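Search this site: enter keywords

Posted 11/18/19 by Tania Wanigasekara

4. Session Length and Patch Timing in Galeo

We logged matchmaking data from two public servers, Velldale and Droronstead, over 8 weeks of the Galeo open beta. The final sample holds 962 accounts. Accounts with fewer than nine completed matches were dropped before analysis. Queue time was taken from the client log, and session length from the server log -- the two clocks were aligned once per day.

Median session length fell after each balance patch and recovered within the same week. The drop was larger on Droronstead, where the player pool is smaller and queues are longer. Physics settings were held fixed on both servers.

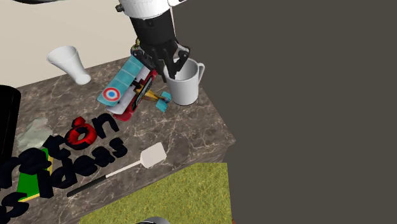 Figure 9. Rendered scene with a robot arm, its gripper at a white mug on a marble countertop.

The Bangash map was removed from rotation midway through the beta. We therefore fit the model twice, with and without matches played on it. The sign of the patch effect did not change. Rating spread had no clear effect on session length once queue time was included. Accounts that began with a rating above 2000 were too few to treat as a separate group, and we report them with the rest.

Comments (3)

pellam_k: Were the private lobbies counted?

T. Wanigasekara: No, public queue only.

rook77: Would like to see this rerun after the December patch.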